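Household Tips: Can a Machine Take Out Your Recycling Yet?

Short version: no. Longer version: sort of, if you do most of it first, and at that point you may as well carry the bag out too.

I write up chores for a living, which means that every October the same letter arrives from several directions. It asks when a robot will be able to clear the table. The writer has usually just hosted something. This year I decided to take the letter seriously and work through what clearing a table involves, from the point of view of a thing with two fingers and no common sense. You'll pick up some tips for doing it by hand along the way, which is how you'll be doing it for a while.

Start with the bottle

A big plastic bottle is the easy one. It's stiff enough to hold, light when it's empty, and shaped like every other bottle. A machine that can't pick up a bottle isn't going to be much company on the rest of the pile. Even so, clear plastic is a nuisance for cameras, because what they mostly see is whatever is behind it. People have the same trouble with glass doors, and we've had longer to practice.

By hand: cap off, squeeze, cap back on. A squashed bottle takes up a lot less of the bag and won't roll under the couch. Check your local rules on caps. Mine stay on.

Then the soft stuff

Wrappers and thin bags are where the trouble begins. A wrapper has no shape of its own. Push it and it becomes a different wrapper. A gripper that closes neatly on a can will close just as neatly on one corner of a plastic bag and drag the tablecloth along for the ride.

By hand: deal with soft plastic last. Pick one bag, open it wide, and feed the rest into it. If your town doesn't take film plastic, that bag goes in the trash and you can stop feeling bad about it.

A word on piles

The real test is the heap. Nobody's trash sits in a row on a white table under good lights. Snack packaging collects in the middle, with the cups lying against the cans and the boxes leaning on everything, and each item you lift changes where the others are.

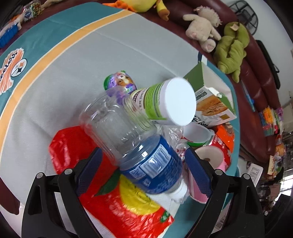
Telma Núñez says her nephew could do the whole table in under a minute at age 4, and the only training required was the promise of cake. She would like to know why anyone is spending money on the alternative. I've asked her whether the nephew is available.

Her point stands, though. A child knows without being told that the bottle is trash and the stuffed lamb isn't. To a machine they are both light objects that fit in the hand. The lifting has come a long way. Deciding what to lift is the part I'd keep an eye on, particularly if you're the sort of person who sets down the remote among the candy wrappers.

What you can buy

Not a lot. Flekard sells a lidded bin that opens when you wave at it, and I own one. It opens when the cat walks by as well. Cistton makes a can crusher with a motor, priced at 50 dollars, that does the work of a shoe. As for the table-clearing arm, the nearest I've come to one was a demonstration at the Beltstead home show, where it put 39 empty cans into a crate over an afternoon. It was a handsome arm. The cans had been set upright for it by a young man who looked tired.

Getting the table done tonight

Bring the bin to the table. Most of the time spent clearing up is walking.

Pull out anything worth keeping before you start, toys and phones included, and put it on a chair.

Tip out the dregs first. One forgotten inch of soda will find the cardboard.

Stack paper cups inside each other. Stand the stack in an empty carton if it wants to fall over.

Flatten boxes as you go. Open both ends and press on the long seam.

Containers with a lid and a cardboard body are often several materials pretending to be one. Take the lid off and look at the bottom before you decide which bin it goes in.

If you're using a cloth, gather the corners when you're done and shake it outdoors, downwind of yourself. I learned the second half of that separately.

For readers still waiting on the arm, Ieuan Howells writes that he'd settle for a machine that reminds his household which week the recycling goes out. That one exists. Mine is taped to the fridge and needs replacing every year.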